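Subject: Re: [zilthorpe-rooms] dry-erase markers, what to reorder
January 2018

Achilleas Giannakopoulos wrote:
> Before I put in the supply order, can people say which
> colors they use? We went through 208 markers since
> September and I keep finding dead ones back in the trays.
> Vernex has the cheap ones again if we want to save money.

I'd skip the cheap ones. We had a box of them on the second floor last year and the tips went soft within weeks. The ink also left a gray shadow on the older boards that took spray cleaner to get off.

For our rooms, black and blue are what get used up. Green hardly moves, so don't order more until the drawer is empty. I would keep the reddish-brown, though. It reads well from the back row and people can tell it apart from black, which they can't always do with the dark blue.

Two other things while you're ordering. The board in Triantafyllou needs a new eraser - the felt is worn down to the backing. And could we store the spares lying flat? If they have to stand in a cup, cap down is better than cap up, at least for the ones I've had.

The reddish-brown I mean is this EXPO, same color on barrel and cap with a white band between: 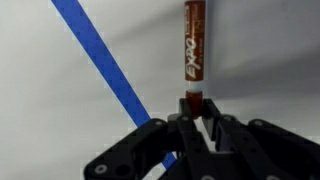
Cap down works for me too, but flat is better if the drawer has room. Please throw dead ones in the trash and don't put them back in the tray. I'd take 3 more boxes of black before any other color.

2 comments | 3 shares

Zultel: We dropped green completely and had no complaints.

Reader: Does anyone refill theirs? I tried it once and got ink all over the desk.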